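Rutherford Language Centre
Spanish for Beginners, Unit 3
Handout: ser and estar

Read before the session. Bring the handout with you; the exercises are done in class.

3.1 Two verbs for "to be"

English has one verb "to be". Spanish has two, ser and estar, and they are not interchangeable. In many sentences only one of them is grammatical. In others both are possible and the meaning changes with the choice.

Present tense of ser: soy, eres, es, somos, sois, son.
Present tense of estar: estoy, estás, está, estamos, estáis, están.

Note the written accents on estás, está, estáis and están. Without its accent, esta is a different word ("this", feminine) and is stressed on the first syllable. Accents are marked in the written test.

3.2 Uses of ser

Identity and profession: Soy profesora. Es mi hermano. No article is used before an unqualified profession, so "I am a teacher" has no word for "a". The article returns when an adjective is added: Es un profesor excelente.

Origin and nationality: Somos de Gales. Son italianas. Nationalities take a small letter in Spanish.

Material and possession: La mesa es de madera. El libro es de mi padre.

Time and date: Es la una. Son las nueve. The verb is singular for one o'clock and plural for every other hour.

The place of an event: La reunión es en la biblioteca. This is the one common case in which ser is used for location. It applies to things that take place (a meeting, a concert, a class) and does not apply to objects or people.

3.3 Uses of estar

Location of people and objects: El banco está en la plaza. Estamos en casa. Permanence has no bearing on this. Madrid está en España is correct although Madrid does not move.

State or condition: La sopa está fría. Estoy cansado. Las ventanas están abiertas. The adjective agrees with the subject in gender and number, as it does after ser.

Action in progress: estar + gerund. Estoy leyendo. Están comiendo. The gerund does not change its ending. Spanish uses this form less than English does, and it is not used for future arrangements. "I am leaving tomorrow" is Salgo mañana.

3.4 Adjectives that change meaning

ser aburrido, to be boring; estar aburrido, to be bored
ser listo, to be clever; estar listo, to be ready
ser rico, to be rich; estar rico, to taste good
ser verde, to be green; estar verde, to be unripe

Learners often apply the rule "permanent or temporary" here. It gives the wrong answer too often to be relied on. Está muerto ("he is dead") takes estar; es joven ("he is young") normally takes ser. Treat ser as classifying the subject and estar as reporting its state or position.

3.5 Exercise A

Complete with the correct form of ser or estar.

1. Mi hermana ____ médica.
2. Las llaves ____ en la cocina.
3. El concierto ____ en el teatro.
4. Nosotros ____ de Escocia.
5. ¿Tú ____ esperando el autobús?
6. El café ____ demasiado caliente.
7. ____ las cuatro y media.
8. Los plátanos todavía ____ verdes.
9. La silla ____ de metal.

3.6 Exercise B

Work in pairs. Write one sentence with es de and one with está for each picture, then exchange papers and check verb, agreement and accents. Useful words: la mesa, la madera, el brazo, el suelo, gris, blanco, encima de, detrás de.

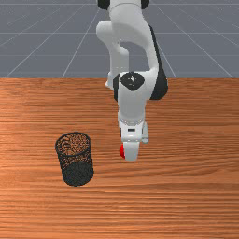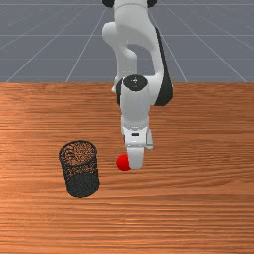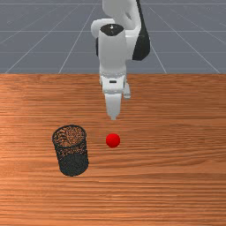 3.7 Word order in questions

The subject usually follows the verb in a question: ¿Dónde está el banco? In a yes/no question it may also stay in front, and intonation alone marks the question: ¿El banco está abierto? Both question marks are required in writing. Question words (dónde, cómo, quién, cuándo) carry an accent.

¿Cómo es? asks for a description. ¿Cómo está? asks after someone's health or present state. Confusing the two is a frequent source of lost marks in the oral test.

3.8 Preparation for Unit 4

Learn both conjugations in 3.1 by heart.
Write 16 sentences, half with ser and half with estar, using no adjective more than once.
Revise the numbers to 2000. Be able to read 1108 aloud (mil ciento ocho).

Written work is handed in at the Orgate Road office by March 14, 2026. Late work is corrected but not graded.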